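About Skukesano

We make a kit that helps people teach robots to handle cloth. It's called Gukell, it comes in one case, and we're rather in love with it!

Skukesano began with a pillowcase. Oana Stanciu had spent most of a winter trying to get a robot arm to fold one, and every attempt ended with a crumpled ball and a very patient arm going back for another try. Cups were fine, boxes were fine, but cloth changes shape every time you touch it, and the recordings she was learning from had all been made with hard objects in mind. So she built a pair of grippers you could hold in your own hands, folded the pillowcase herself, and recorded everything the fingers did. Fergus Kerr saw the first pair (held together with parcel tape, we've still got them in a drawer) and asked if he could have some too.

Those became Gukell. You hold one gripper in each hand and do the job as you normally would: pick up a shirt by the shoulders, smooth a towel, pull a sleeve the right way out. A camera on each gripper keeps the fingers and the cloth in view, and our software, Doolan, lines the two recordings up so that a robot can learn from them later. There's no robot needed on the day, so you can record in a kitchen or a hotel linen room or wherever the washing happens to be.

We've kept the fingers simple. They're curved, and they close to a narrow tip, good for catching a single hem and leaving the layer beneath it alone. They're also the bit that gets knocked about most, so they come off with an ordinary screwdriver and a spare set is packed in the lid. Everyone here has changed a pair in the middle of a session, some of us with more swearing than others.

Most of our working week goes on two-handed jobs. Folding jeans is lovely, because denim stays where you put it. Thin strips and small cloths are much harder: one gripper has to hold its end still while the other pulls, and if the pull is too strong the cloth pings out, and if it's too soft you're just dangling a bit of fabric over the table. We do these over and over with different people, because everyone pulls a little differently and a robot ought to see that.
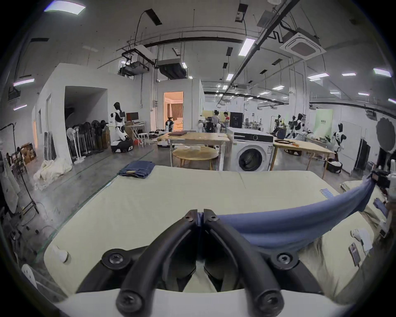 Prilberg, where the trial kits spent January, wrote to us that two-handed recording was the part their staff picked up quickest, though after a long session they felt the weight in their wrists and would have liked a lighter grip. They added that the padded table cover we'd suggested made more difference than they had expected, as it let the fingertips get under an edge without scraping.

We took the wrist comment to heart. The current grip is 15 grams lighter and the balance sits further back, over the palm, and Oana is already filing bits off the next one. If you've got one of the older pairs, write to us and we'll swap the handles.

What you get

Two hand-held grippers, left and right
Two spare sets of fingers with screws
Doolan, with updates for as long as you use the kit
A printed guide with 15 starter tasks, from flat cloths up to buttoned shirts
A 90-minute lesson with one of us, in person or by video

What we're still working on

Gukell isn't right for everything. Very stretchy fabric still confuses Doolan, and we haven't found a good way of recording socks being paired (please, if you have, tell us!). Shiny linings can be tricky under bright ceiling lights too. We keep a public list of known problems and cross things off when they've been fixed and tried by somebody outside the company.

Kits 128 and 129 have just been packed, and Fergus still writes the card that goes in each box by hand.

Come and have a go

We like visitors. Bring a piece of clothing that you hate folding and try it with the grippers, then watch your own recording played back. It's oddly gripping (sorry). Schools and college groups are welcome, and we'll lend a kit to a class for a term if the teacher has done the lesson first.

Write to Oana about the grippers and to Fergus about loans and visits. We answer everything ourselves, usually with a cup of tea in the other hand.

Page last updated 31/07/2019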